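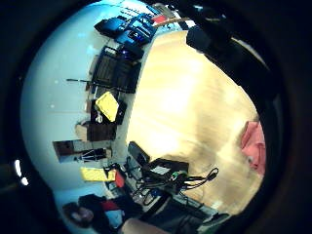
Stundale Hall project, second progress report
To: Cameron Haldane, Rutherford Fund
7/30/24

Hello Cameron,

You asked for something you could read over a cup of tea, so I've left the spreadsheet for the attachment and will just tell you how we're getting on.

The short version is that the evening music classes are running, the roof is sorted, and the heating isn't. I'll take them in that order.

Classes first, as that's what you're mostly paying for. When I wrote in May we had one beginners' group on a Thursday and a waiting list that was getting embarrassing. We now have four groups, with 40 people signed up between them, and the new one for complete beginners over sixty filled up in two days (I'd put one poster in the library and one in the chip shop, and I think the chip shop did it!). Attendance dipped a bit in the school exam weeks and came back afterwards. The ukulele lot have asked if they can carry on through August. I've said yes, provided they can manage with the side room while the main floor is being sanded at the far end.

The tutors are happy, or they tell me they are. One has cut her hours to go back to college, and I've covered her slot with a chap from Kedia who used to teach brass in schools. He's louder than she was. The group seems to like it.

Now the roof. Plusis finished the valley gutter in the second week of June, a little later than they'd promised, and we've had two proper downpours since with no drips over the stage. The final bill was £3718, which is inside what we'd set aside, though only because they agreed not to charge us for the extra day's scaffolding. I'd like to put what's left towards the heating, if you're happy for me to move money between those two lines. Could you let me know in writing? An email is fine.

So, the heating. I'm sorry to say this is where we've slipped. The boiler man came, looked at it, went quiet and asked how old it was. His view is that we could nurse it through one more winter, but he wouldn't want to promise us two. I've got one quote for a replacement and I'm chasing a second, and I don't want to choose until I have both in front of me. If the second one hasn't turned up by the end of August I'll ring round again. It does mean the date in the original plan for having the hall warm by October is looking hopeful at best — I'd sooner you heard that now than in September.

A few smaller bits. The fire door has been rehung and shuts properly. The piano has been tuned but still needs two hammers replacing. We've had one complaint about noise from the flats behind, so the brass group now finishes at nine and I've been round to apologise.

What I need from you is a yes or no on moving the roof money, and a date when you might come and see a class. Thursdays are the liveliest. Parking is dreadful, so come by bus if you can, and I'll meet you at the stop.

The receipts are attached, including the one for the music stands that I forgot last time.

All the best, and thanks again for your patience over the boiler.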